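Taping a placement grid for two-arm pick trials
Posted February 4, 2018 by Gwenllian Gape

We use a taped grid to set object positions for our two-arm grasping work. Wing-yan Ng came up with the layout, and these are the steps we follow when we build a new one.

1. Cover the table with brown paper. Pull it tight and tape the underside first. Small wrinkles are fine, but a raised fold will catch a fingertip.

2. Lay the vertical strips of blue tape, then the horizontal ones. Measure every strip from the same table edge. If you measure each one from the last, the error adds up and the far squares come out narrow.

3. Name the squares by row and column in the trial sheet. Don't write on the paper – the marks show up in the head camera.

4. Draw start positions from the script. It gives a square and an angle for each object. An object may sit across a line, and large ones usually do. What matters is where its center falls.

5. Send both arms to the ready pose, grippers open, before the first trial. Check that each one clears the tallest object.

6. Run 10 trials, then redraw the positions. Log a failed grasp before you touch anything.

Our last set was 196 trials. Most of the misses came from shiny objects. The depth estimate on a varnished top goes bad where the overhead light reflects, and the arm stops too high or closes on an edge. Turning the object helped a little. Nicanor Garrido's fix was to average 2 depth readings taken from slightly different head angles, and that is now in the Sinel branch.

Dull objects with an uneven shape gave less trouble than we expected. The planner mostly picked the nearer arm for them and left the other one waiting.

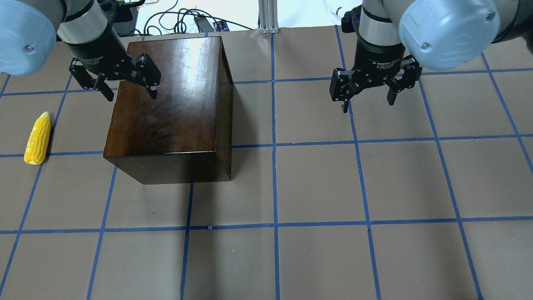
Replace the paper when the tape starts to lift at the crossings. Ours lasted until the end of the set, and Liviu Ardeleanu plans to lay the next sheet in April.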